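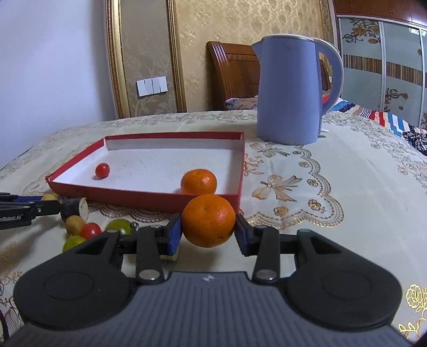

How do I write the ingredient list when my ingredients have ingredients?

Posted in Food Labels and Home Selling

pretzel_regrets

I make a snack mix. It is pretzels, cashews, a seasoning blend and a little oil, baked until it smells like a bar that has its life together. People at work have been eating it for free for years, and now I have been accepted to sell it at the Fludham spring market in March, which means it needs a label, which means I have spent two evenings reading the backs of packages like a man looking for his own name in a will.

One batch goes like this:

500 grams mini pretzels (Rissanen brand, big bag)
221 grams raw cashews
72 grams Plurel Smoky Garlic seasoning
7 grams Vumel soybean oil

My first draft of the label said "Pretzels, cashews, seasoning, oil." I was proud of it. It fit on one line. My sister-in-law looked at it and asked what was in the seasoning, and I said "seasoning," and she gave me a look I am still carrying around.

So I turned the Plurel jar over. Salt, garlic powder, sugar, maltodextrin, paprika, whey powder, natural smoke flavor, silicon dioxide. The pretzels are wheat flour, salt, canola oil, malt extract (barley), yeast, baking soda. Neither of these was supposed to be my problem.

What I'd like to know:

Do I have to list everything inside the pretzels and the seasoning, or can I just name them? If I do list it all, salt now shows up in two places. Do I add it up? Do I get out a calculator and guess how much salt Plurel uses? They are not going to tell me. I wrote and asked. They sent me a coupon.

Do I have to mention the silicon dioxide? I didn't put it there. I don't even know what it wants.

And is "may contain nuts" good enough for the allergy part? It's on everything.

The label I bought is two inches by three. I have a whole roll of them. Please take this into account in your answers.

labelmaker_emeritus

I typed up labels for a small bakery for a long stretch of my working life, so let me save you a third evening. I'm assuming you're in the US. I'm also assuming you've looked up your state's home kitchen rules (often called cottage food rules), because they differ a lot and some of them have a sentence you must print word for word. Go read yours before you print anything. Mine even cared how big the letters were.

Yes, the ingredients of your ingredients go on the label. There are two usual ways to do it.

The first is to name the thing and put its insides in parentheses right after it. Pretzels, parenthesis, everything on the pretzel bag in the same order the bag has it, close parenthesis. Then cashews. Then seasoning, and its own parenthesis. You don't add up the salt. Salt can appear in the pretzels and again in the seasoning and the world keeps turning. Pick up almost any trail mix at the store and you'll see salt come around again and again like a relative at a buffet.

The second way is to break everything down and list it all as if you had made the pretzels yourself, each thing once, in order of total weight. For that you would need to know how much salt Plurel uses. You have a coupon. Use the first way.

Order goes by weight, heaviest first, and you weigh what goes into the bowl before baking. You've already done this without meaning to: pretzels, cashews, seasoning, oil. Leave it in that order. People like to move the nice thing to the front. I once had to talk a customer out of starting her list with "love."

So yours comes out like this:

INGREDIENTS: Pretzels (wheat flour, salt, canola oil, malt extract [barley], yeast, baking soda), cashews, seasoning (salt, garlic powder, sugar, maltodextrin, paprika, whey powder [milk], natural smoke flavor, silicon dioxide), soybean oil.

Check that against the packages in your hand, letter by letter, and not against what you typed here at whatever hour you typed it. If the pretzel flour is enriched, the bag will have a string of vitamins after it in its own little parentheses, and those come along too. I'd be surprised if it weren't enriched, frankly. Your version looks like you got tired halfway across.

About silicon dioxide: it keeps the powder from turning into a brick. There is a rule that lets you skip certain things present in tiny amounts that do nothing in the finished food, and you could probably argue your way into it. I never bothered. It's on the jar, so I'd copy it. Two words, and you never have to have the argument.

The allergy part is where I stop being funny. "May contain nuts" is wrong for you. Your mix does contain nuts, on purpose, and a lot of them. "May contain" and "made in a facility that also uses" are voluntary warnings about things that could have wandered in by accident. They don't stand in for declaring what's really in the bag. You also need to say which nut. "Tree nuts" alone won't do.

CONTAINS: WHEAT, CASHEWS, MILK, SOY.

The milk is from the whey in the seasoning. That's the one everybody misses, and it's why your sister-in-law was right to look at you that way. Soy: very highly refined soybean oil is let off under the federal rule, but unless the Vumel people tell you in writing that theirs is, I'd put it down. Barley isn't on the federal list of major allergens. Leave it plain in the ingredients so people who avoid gluten can see it, though the wheat will have sent them away by then.

Also needed: the name of the food (a real one, "snack mix," and you can put your clever name above it), the net weight in ounces and grams, and your name and address or whatever your state accepts in its place. Weigh the food without the bag.

The two by three labels will not work. I'm sorry about the roll. They're fine for jam lids.

snackdad_fludham

I sold fudge at that same market and I just wrote "ingredients available on request" on a card. No one requested. You're overthinking it, it's a folding table. Also would cut the oil completely, pretzels already have oil in them, and then you have one less thing to write down. Problem solved.

Table fee went up by the way. Bring your own extension cord.

labelmaker_emeritus

Please don't do the card. Somebody's kid eats the snack mix at home two days later and the card is back in your garage. Packaged food gets its label on the package. Fudge dad may have been lucky, or he may have been selling loose pieces handed over the table, where some states do allow a sign. Bagged and sealed is another matter.

quietly_crunching

Everything labelmaker said, plus a few things I learned by doing them badly with granola.

Keep the packages. I cut the ingredient panel off every bag I buy and tape it in a notebook next to the batch. It looks like the work of a person who's lost an election, but when my oat supplier changed recipes and slid some sesame into the facility line, I caught it. Brands change what's in things and don't send a card. Check each time you restock, even when the front of the bag is the same as ever. The front of the bag is always the same as ever.

If the seasoning ran out and you grabbed a different brand to finish the batch, that batch needs a different label. Yes, even if it tastes the same. This is the main reason I now buy too much cinnamon.

On the "facility" line: it's optional, but your kitchen is a kitchen. If you also make peanut butter cookies in there, say so. I have one extra line under my allergens, "Made in a home kitchen that also uses peanuts, eggs and sesame," and a woman with a peanut allergy thanked me for it and bought nothing, and that seemed to me like the label working.

For paprika, leave the word paprika as it is on the jar. It adds color, so it doesn't get to hide under "spices" the way oregano does.

Size: I went to a tall sticker on the back for the long list and kept a small one on the front for the name and the weight. You could use your roll for the front! Print the back in plain black letters on white. I tried brown ink on kraft paper once and it was gorgeous and could be read by owls.

Would not cut the oil. The seasoning falls off and you end up selling pretzels with a bag of dust underneath.

pretzel_regrets

Update from the kitchen. I went and looked at the pretzel bag again and the flour is enriched. Niacin, reduced iron, the whole crew. I had gotten tired halfway across, as described.

I'm going with the parentheses and the tall sticker on the back. The little roll gets the front. Milk is now on there in capital letters and my sister-in-law has been informed. She'd like it known that she would also have accepted an apology.

State rules say I need their sentence about the home kitchen, in a letter size that takes up a good third of the sticker. The clever name has been made smaller. Keeping the oil. I'll ask Vumel about theirs, and if they send a coupon too I'll be halfway to a free batch.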